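Wevus table cell (setup and care)
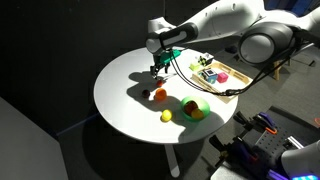
Category: Robot cells > Upkeep

The Wevus cell is a white robot arm working over a round table, and I've looked after it since March. Setup is easy enough -- loose fruit goes on the open tabletop, the bowl stays within reach, and cubes can live in the tray or next to it. Cables are the fussy part! They hang from the wrist in a long loop, so I run the arm slowly through its whole reach and watch for snags. Peter Vlček wrote our checklist, and he wants the gripper fingers wiped and the screws checked every 60 hours. I do mine sooner, usually with coffee.

Contact: Wevus wiki desk | © Plorkcombe | Back to top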